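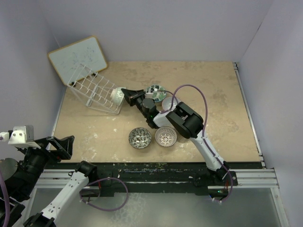

The two-arm dish cell at the Codham test shop during the gripper comparison, with the right arm's fingers close to a small patterned bowl at the dish rack. Photo: Kindum

November
By Liam Doherty, Kindum Press Office

KINDUM PITS TWO GRIPPERS AGAINST A TABLE OF DISHES, AND THE DISHES DO RESPECTABLY

CODHAM — Kindum, which tests robot hands for people who are thinking of buying them, today released the results of its first side-by-side trial of two-fingered grippers on household dishes. The trial compared the Dollus D2, a parallel gripper with stiff fingertips, with the Akgül Soft Pad, which closes more slowly and gives a little at the tip. Both were run on the same pair of arms, with the same controller and the same bowls.

The full trial came to 665 attempts. Each one asked an arm to pick up a bowl or plate from the tabletop and set it in a dish rack, a job most ten-year-olds can do and most ten-year-olds will argue about.

The Soft Pad dropped or lost its hold on 41 pieces. The D2 lost 67, nearly all of them shallow bowls taken by the rim. On flat plates the order was reversed: the D2's thinner fingertips got under the edge faster, while the Soft Pad tended to push the plate across the table until it met something.

"We had expected a winner," said Haruto Kudo, who led the trial. "We have one for bowls and one for plates. Customers who own only one kind of dish will find this very helpful."

Wrist cameras were compared as well. Mounting the camera close to the fingers gave the controller a better view of the rim in the last moment before contact, and also put the camera where it could hit the rack. Kindum recommends the close mount, along with a slower approach and a spare bracket.

Glossy white bowls gave every setup trouble. Busy patterns were easier for the vision software to find, a result that Sibel Ağca, who wrote the scoring rules, describes as the first good argument she has heard for her aunt's taste in tableware. Bowls lying on their sides were scored separately, after a long meeting about whether a bowl on its side against a rack is "in" the rack. It isn't. The minutes run to two pages.

Cable routing turned out to matter more than either gripper maker's brochure suggests. Arms with a generous loop at the wrist reached the far corner without complaint. Arms with a tidy, short run looked wonderful and stopped early.

"I would like to thank the bowls," said Octavio Sepúlveda, head of testing at Kindum. "They had no training and no budget, and they held us to a draw on several afternoons."

A second round will add mugs, whose handles Kindum considers a separate problem and possibly a separate department. Gripper makers who want to take part should write to Oğuzhan Kocabaş at the Codham shop. Units should arrive with fingertips attached — a request based on experience.

The results table, scoring rules and controller settings are available from Kindum on request.

Press contact: Liam Doherty, Kindum Press Office, Codham | © Kindum. All rights reserved. | Back to top

This site uses cookies to remember your settings and count visits. Accept all | Manage choices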